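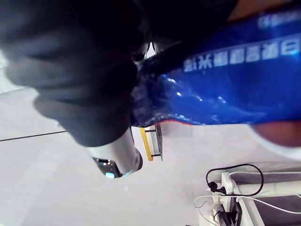
The footbridge crossing at Plornow is open again, and I have walked over it and back four times already! If you've been reading this blog for a while you know how long I've gone on about that bridge. Soldiers on our end, soldiers on the far end, and a stretch of planks in the middle that belonged to neither side while the talks dragged on. When the gates finally opened in July I was in line before 7 in the morning with my papers in a plastic sleeve and my good shoes on. The first thing I noticed on the Dirkden side was how different the shop shelves are. They get their goods from other directions than we do, so you'll find a shiny blue package with a thin red line along the edge and white Chinese characters running across it, and I can't read a word, and I love that. Eleven years of the same six brands does something to a person.

The rules, for anyone planning to go: residents of both towns can cross on foot with an ID card and the yellow slip from the district office. You get the slip at window 4, and the window closes for lunch. Kids under 10 go on a parent's slip. Bikes have to be pushed. No cars yet, though I hear that's in the next round of talks, along with the question of the cemetery road.

My aunt's old street is up the hill past the Räsänen mill. I had only seen it from our bank, through binoculars, and I'd always thought the houses were gray. They're green! Most of them, anyway. A woman sweeping her step asked whose family I was from, and when I told her she went inside and came out with a chair for me. We talked for an hour. She remembered the flood, and the school band, and the winter they shut the gates with half a wedding party on the wrong side.

I know plenty of people aren't ready to celebrate, and I don't blame them. Families in the lower fields still can't get to their land without a permit, and the permits last 44 days, which doesn't cover a harvest by any math I know. The guard post by the pump house is still there. A couple of young guys ahead of me were pulled out of line and searched, then searched again on the way home, and they looked tired of it. I want that to change and I'm going to keep writing to the district office until it does (the address is on my contact page, please write too).

But oh, that walk across! The river was high and loud, and people were waving at strangers. There's a Rodix bus from the Dirkden gate up to the market, and the driver let us all on with the wrong coins. I'm going again next week with my sister, who wants to find the dance hall. Last gate is at 6 in the evening, so go early, and bring water for the line.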